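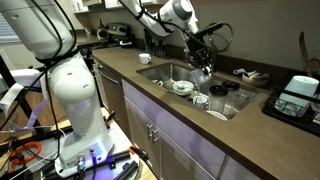
Over the sink, arm reaching down.

Alidau: a washing-up diary dataset

README

Welcome, and thank you for taking an interest in something as humble as the dishes! Alidau gathers the diaries of 49 households in Treltitz, each of whom kept a note of their washing-up for seven weeks from the start of September, in their own words and (bless them) their own spelling.

What you'll find

Each row in diaries.csv is one trip to the sink: the household number, the time of day, what was washed, whether it was left to soak first, and a free comment. The comments are my favourite part, and I'd gently urge you to read a good few of them before you start making charts, as people have a great deal to say about
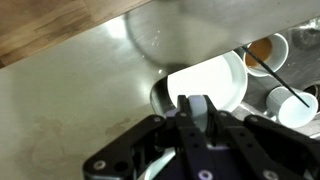
porridge pans, and the numbers alone won't tell you that. Times are given to the nearest quarter of an hour. A blank in the soaking column means the diary didn't say, so please don't read it as a no.

Soaking

I've had more letters on this column than on all the rest put together.
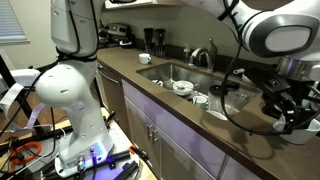 Surely a bowl left overnight is two trips and should have two rows, wrote one reader, who felt quite strongly that the evening rinse was being forgotten. I do see the point, and version 6 has a split_soak column so that you can count it either way.

Known gaps

Six households stopped early and are marked in homes.csv. Dishwashers are left out altogether. The Tanner file holds over 82 later entries sent in on paper, which I'm still typing up of an evening.

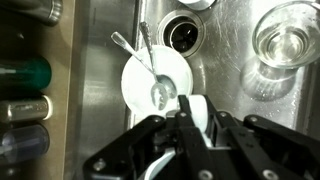
Could the paper entries go in as they are, crossings-out and all, came a request through the Pumard mailing list. Yes, gladly, and they'll have a folder of their own once the typing is finished.

Last updated 13th June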